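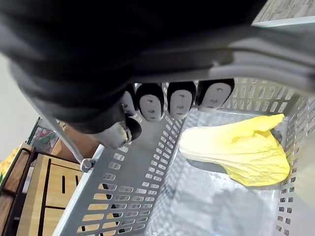
Wasenness, February

Sunday. Up at seven and restrung the old guitar before breakfast. Rehearsed with Karla Meléndez from ten until one. We have nine songs now and eight of them hold together. The ninth is the waltz, which drags after the second verse. Karla wants to drop the verse. I want to keep it and play the whole thing faster. Left it for Tuesday.

Horacio Troncoso rang about the spring dates. Curkelberg is confirmed, support slot, forty minutes, and they will pay petrol. Paredes has gone quiet again. He says to give them another week.

The EP stands at 925 plays, most of them for the first track. Wai-kit Fung sent the new mix of "Sketeser" and the voice is further forward, as I asked. I listened to it in the kitchen and then in the car. The cello is too loud in the last chorus — I have written to tell him so. Otherwise I would let it go as it is.
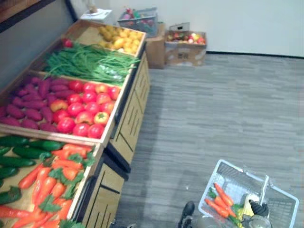 In the afternoon I worked on the song about the ferry. Two verses done and no chorus. I tried it in D and then in C with the capo on, and C is kinder on the high line. Eulalia Farías will sing the lower part if she is back from her sister's in time.

Throat a bit sore by evening. Honey and hot water, no singing after six. Must buy strings, and ask Horacio who is bringing the amp to Curkelberg.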